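정리 앱 '온우드(Ornwood)' 유료 결제하고 한 달 써본 얘기. 길어질 것 같아서 타래로 씀. 광고 아님, 오히려 그 반대에 가까움.
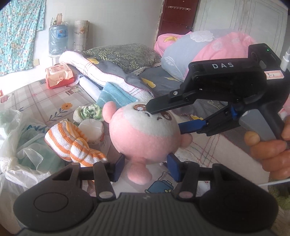
1/
일단 나는 정리 콘텐츠를 꽤 오래 봐온 사람이다. 책도 샀고 영상도 봤고 강의도 한 번 들었다. 그런데 볼 때마다 같은 데서 걸린다. "정리하면 인생이 바뀝니다"의 '인생' 부분을 뭘로 확인하는지 아무도 말을 안 해준다.

2/
온우드 소개 페이지 첫 줄이 이거였다. "사용자의 수면, 집중력, 인간관계가 개선되었습니다." 각주 번호가 달려 있길래 눌렀더니 이용자 설문 278명. 언제 했는지 없음. 질문지 없음. 중간에 그만둔 사람을 넣었는지도 없음.

3/
그래서 고객센터에 물어봤다. 설문 대상이 30일 과정을 끝까지 마친 사람인지, 가입자 전체인지. 답장은 금방 왔는데 내용이 "많은 분들이 변화를 경험하고 계십니다 :)" 였다. 질문을 한 번 더 보냈고 같은 문장이 이모티콘만 바뀌어서 돌아왔다.

4/
한 달을 다 채운 사람한테만 물어보면 당연히 좋게 나온다. 헬스장에서 1년 개근한 사람만 모아놓고 만족하시냐고 묻는 거랑 똑같음. 나는 3주차에 알림을 껐으니 그 표본에는 영원히 안 들어갈 것이다.

5/
앱 구조는 이렇다. 아침마다 구역을 하나 정해준다. 서랍, 신발장, 냉장고 문짝 이런 식. 타이머가 돌아가고 끝나면 체크. 여기까지는 괜찮았다. 솔직한 말로 종이에 적어놓고 부엌 타이머 써도 되는 일이긴 하다.

6/
문제는 2주차부터 나오는 '감정 물건' 단계. 인형, 편지, 누가 준 머그컵 같은 걸 모아놓고 하나씩 손에 들고 "이 물건이 지금의 나를 돕는가"를 물어보라고 한다.

7/
돕긴 뭘 돕나. 편지가 나를 어떻게 돕나. 열 살 때 받은 편지는 그냥 열 살 때 받은 편지다. 이 질문은 처음부터 '아니오'가 나오게 만들어져 있다. 질문 하나로 답을 정해놓고 "당신이 스스로 결정했습니다"라고 박수 쳐주는 화면이 뜬다.

8/
라헬 태너(Rahel Tanner)라고 예전에 같은 번역팀에 있던 사람이 먼저 이 앱을 했었다. 할머니 편지를 사진으로 찍고 원본을 버렸는데 그걸 지금까지 후회한다. 앱 안내문에는 "사진으로 남기면 추억은 그대로"라고 되어 있음. 그대로일 리가. 종이 접힌 자국이랑 냄새는 어디로 갔는데.

9/
물론 한 사람 얘기고, 버리고 나서 후련했다는 사람도 많을 것이다. 내가 지금 일화 하나로 일화 모음을 까고 있다는 것도 안다. 다만 나는 이걸로 구독료를 받지는 않는다.

10/
구독료 얘기 나온 김에. 월 결제가 있고 '평생 이용권'이 299달러다. 물건을 줄이라는 앱이 평생 이용권을 판다. 정리가 끝나면 앱이 필요 없어야 정상 아닌가? 왜 평생 필요함?

11/
거기다 3주차부터는 상점 탭이 열린다. 수납함, 라벨지, 옷걸이 세트. 나는 옷걸이를 버리라는 과제를 월요일 과제로 받은 것도 아니고 바로 그 전날 받았는데, 다음 날 '통일감 있는 옷걸이' 할인 쿠폰이 왔다.

12/
수납함 만드는 데가 캐스턴(Caston)이라는 회사인데 앱 회사랑 주소가 같은 건물이다. 같은 회사라고 단정은 못 하겠고, 약관 맨 밑에 "제휴사의 상품을 추천할 수 있습니다"라고만 되어 있다. 제휴 조건은 안 나옴. 이것도 물어봤는데 답은 3번 트윗 참고.

13/
'물건 1000개 버리기' 배지도 있다. 버린 개수를 직접 입력하는 방식이라 검증은 없음. 볼펜 한 자루도 한 개, 소파도 한 개. 그러니까 사람들이 서랍에서 고무줄을 세고 있다. 커뮤니티 탭에 고무줄 세는 요령이 올라와 있는데 좋아요가 꽤 많다.

14/
나는 이게 정리랑 무슨 상관인지 모르겠다. 고무줄 다 버린 다음 주에 고무줄이 필요해서 새로 샀다는 댓글도 봤다. 한 봉지에 500개 들어 있었다고. 그 댓글은 다음 날 보니 없었다. 본인이 지웠을 수도 있고.

15/
"어질러진 방은 어질러진 마음" 이 문장도 좀 그만 봤으면 좋겠다. 내가 아는 사람 중 제일 차분한 사람은 책상 위에 뭐가 있는지 본인도 모른다. 반대로 집이 모델하우스 같은데 매일 밤 잠을 못 자는 사람도 안다. 둘이 관련이 있을 수도 있지. 그런데 어느 쪽이 원인인지는? 힘들면 방부터 못 치우게 되는 거 다들 겪어보지 않았나.

16/
이 순서를 뒤집어서 파는 게 제일 마음에 안 든다. 야근하고 아이 보고 몸 아픈 사람한테 "방이 이래서 당신 마음이 그런 것"이라고 하면 그 사람은 할 일이 하나 더 늘고 죄책감도 하나 더 생긴다. 그걸 풀어주는 상품은 마침 같은 앱에 있고.

17/
에버드브리지(Evudbridge) 주민센터에서 작년 12월에 했던 무료 정리 모임은 좀 나았다. 진행하던 트리니다드 살라사르(Trinidad Salazar) 씨가 첫 시간에 한 말이 "버리기 싫으면 안 버려도 돼요, 자리만 정합시다"였다. 인생이 바뀐다는 말은 끝까지 안 나왔고 재활용 수거일표를 나눠줬다. 아직도 냉장고에 붙여놓고 쓴다.

18/
공평하게 좋았던 것도 쓴다. 타이머 15분은 나한테 맞았다. 더 하고 싶어도 끊게 하니까 지치지는 않더라. 그리고 약 유통기한 확인하라는 과제 덕에 오래된 감기약을 찾았다. 이건 인정.

19/
그래서 잠을 더 잘 잤냐고? 모르겠다. 그 달에 커피도 줄였고 마감도 하나 끝났고 날씨도 선선해졌다. 이 중에 뭐가 효과였는지 나는 구분 못 한다. 설문이 왔으면 "매우 개선됨"을 눌렀을지도 모르고, 그러면 나도 저 숫자에 하나 보탰겠지.

20/
"효과 본 사람한테 왜 그러냐"는 답글이 벌써 달려서 미리 적음. 효과 본 사람한테 뭐라고 한 적 없다. 치우고 기분 좋은 건 나도 좋다. 수면이 개선된다고 써놓고 돈을 받을 거면 어떻게 쟀는지도 써놓으라는 얘기다.

21/
DM으로 망구밧(Mangubat) 앱은 어떠냐고 물어보신 분. 무료판만 잠깐 봤다. 거기도 '감정 물건' 비슷한 단계가 있는데 건너뛰기 버튼이 있음. 온우드는 건너뛰면 연속 기록이 끊긴다. 유료판은 안 써봐서 할 말이 없다.

22/
해지 방법 물어보신 분도 있어서. 앱 안에는 메뉴가 없고 웹으로 로그인해서 계정 > 결제 > 맨 아래 회색 글씨. 누르면 "정말 예전의 나로 돌아가시겠습니까?"가 나온다. 네 누르면 됨.

23/
해지 확인 메일에 적힌 날짜는 2022년 9월 19일. 그런데 과제 알림은 그 뒤로도 오고 있다. 오늘 것은 '양말 서랍'. 환불 관련해서 답 오면 여기 밑에 이어서 달겠음.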